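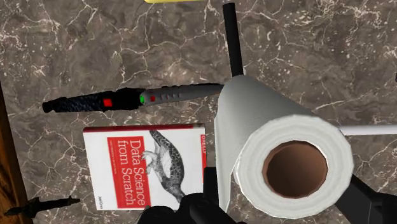

*Simulator view from the gripper: kitchen roll, handheld gadget and a book on the brown marble worktop.*

# Minon kit: the questions I keep getting

I've been selling the Minon starter kit out of my workshop in Steltham since last June, and my inbox has got a bit silly, so I've put the usual questions in one place. If yours is missing, write to me (Evaristo) and I'll add it.

**What do I get for my money?**

The simulator, 29 ready-made tabletop tasks and the control software for the Jimell arm. The arm itself is extra! I know the old shop page made that as clear as mud, sorry.

**Can I start without buying an arm?**

Yes, and I'd say please do. Plenty of people spend their first month entirely in the simulator and have a lovely time knocking things over. The tasks run the same way, and you can move your work across when the hardware arrives.

**Why is everything so crowded together in the tasks?**

Because my kitchen looks like that, and so does yours, I bet. A single block on a bare table gets boring very quickly. On the marble worktop you've got a paper towel roll on its rods with a sheet hanging down, and it's overlapping a copy of *Data Science from Scratch*, so you have to think about what you might drag along with you. If you'd like an easier life, there's a "tidy" setting in the options.

**Can I add my own objects?**

You can. Drop the model into the objects folder, give it a weight and restart. Do check the weight, mind you. I once gave a mug 1000 kilos and spent an entire evening blaming the gripper.

**Will it run on my old laptop?**

Probably, if it copes with games from a few years back. Turn the shadows off first, they're the greedy bit. The free demo is one task long and it's the best way to find out.

**How do I save my runs?**

Press record before you start. Each run goes into its own folder with the camera view and the gripper positions. I've got 1252 of them on my drive at the moment and I really ought to have a clear-out.

**What if I don't get on with it?**

You have 14 days to send it back, no fuss, and I refund the lot apart from the postage on an arm.

**Is there a manual in German?**

There is now! Benedikt Oberholzer translated it and it's a good deal clearer than my English one. It's in the downloads, next to the Furtună add-on notes.

**Do you answer the phone?**

Badly. Email is better, and I normally sit down to it after 4 pm.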